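3.2 Serving containers and the estimation of portions

The second part of the survey concerned how people at home judge the quantity of a drink. In the earlier literature on household consumption, the respondent is usually asked to report "glasses" or "cups", and the researcher converts this answer into milliliters with a fixed table. We considered this procedure not sufficient for our purpose. In the town of Pundport, where the households were recruited, the word "cup" is used for very different containers, and many families do not own a set in which all pieces have the same size.

The sample consisted of 152 households. Each household received a diary with 60 pages and was asked to fill it in during the month of June. The diary was prepared in two versions. In the first version (Jakum), the respondent wrote only the number of servings. In the second version (Rocha), the respondent also marked the type of the container and the level of the drink on a printed outline. The names of the versions were chosen for convenience of the interviewers and have no other meaning.

Containers were grouped according to the shape of the mouth and the surface of the wall. Ribbed plastic was kept as a separate group, for the reason that several respondents in the pilot study complained that they could not see the level of the drink well from the side. Figure 4 shows ribbed plastic containers on a kitchen countertop and from the inside.
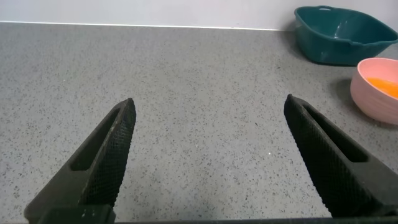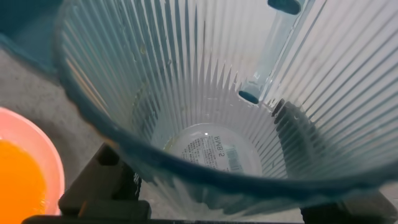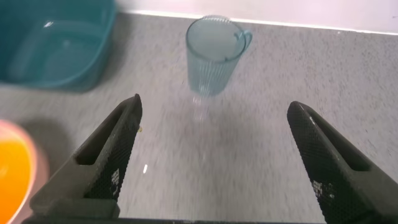
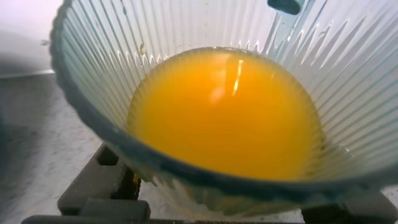
Figure 4. Speckled countertop surface (first); interior of a transparent ribbed cup (second); pale blue pitcher with a looped handle (third); ribbed cup with an orange-yellow drink (fourth).

The diaries were collected by the interviewers in person. When a page was empty, the interviewer asked if the person had drunk nothing at home on that day or had only forgotten to write. These two cases were coded differently. In total, 3,000 servings could be used in the analysis. Servings without a time of day were excluded, although we are aware that this rule removes more entries from the weekends, when the meals are less regular.

The comparison of the two versions gave a result which we did not expect. Respondents with the Rocha version reported fewer servings per day, but the volume of one serving was larger. It is possible that the printed outline made small amounts look not important enough to be recorded. A similar remark was made by Ross Guthrie, who trained the interviewers and read all the comments in the margins. In his opinion, people who must draw a line prefer to wait until the second filling and then draw only one. We cannot confirm this from the diaries alone.

A further difficulty comes from ice and from drinks that are diluted at the table. In the Cistton coding manual, which we followed for the other categories, a diluted drink is counted by its final volume. We kept this rule for water and juice, but for syrups we recorded the concentrate separately, whenever the respondent gave it. Fourteen of the comments on this point were not clear and were left out of Table 2.

The age of the respondent had a weak relation to the size of the serving. In households with small children the adults often wrote for the whole family, and the handwriting shows that one person filled in several days together, probably in the evening. For such diaries the time of day should be read with caution. The treatment of these entries in the regression model is described in Section 3.3.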